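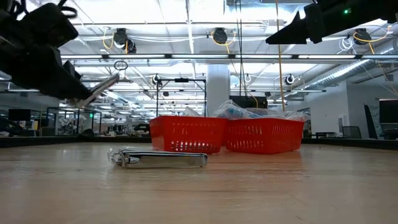

Progress report to the Haruna Fund
Equipment planning, Bosunwood workroom
7/7/24

We're past the halfway mark on the equipment plan, and we have plenty of good news! The two-arm station is in daily use, and that has changed how we think about the rest of the budget. When we wrote the proposal we were guessing at what would wear out first. Now we have a log of 728 runs to plan from.

The arms are fine. Fingers are what we need more of. The flat metal kind is great around baskets and bagged goods, and we'd like to keep 3 spare pairs on the shelf instead of waiting on each order. Numska and Trilley have both sent quotes. Trilley costs a little more per pair but ships from stock, and we're leaning that way -- a station sitting idle costs us more than the difference.

Spending stands at 91 percent of what we planned for this period. The unspent part was meant for a second work table, which we put off until the floor layout is settled. We'd like to carry it over, and would be glad to have your okay on that in writing.

Small supplies turned out to be a bigger line than we expected (baskets, packaged items, kitchen hand tools, replacement cable). None of it is expensive, but it adds up, and we had it lumped under "other." It now has its own line in the attached budget.

Still open:
-- Service contract for the arms. Numska offers one year or two, and we're asking for a price on both.
-- A second station. We're excited about this one! We'll send a full costing by December, with power and network work included this time.
-- Storage for spares. Probably one locking cabinet.

We'd love to have someone from the Fund come by and see the station running. Mornings are best.

Related items
Equipment budget, revised
Quote comparison: Numska and Trilley
Bosunwood floor layout, draft 2
Previous progress report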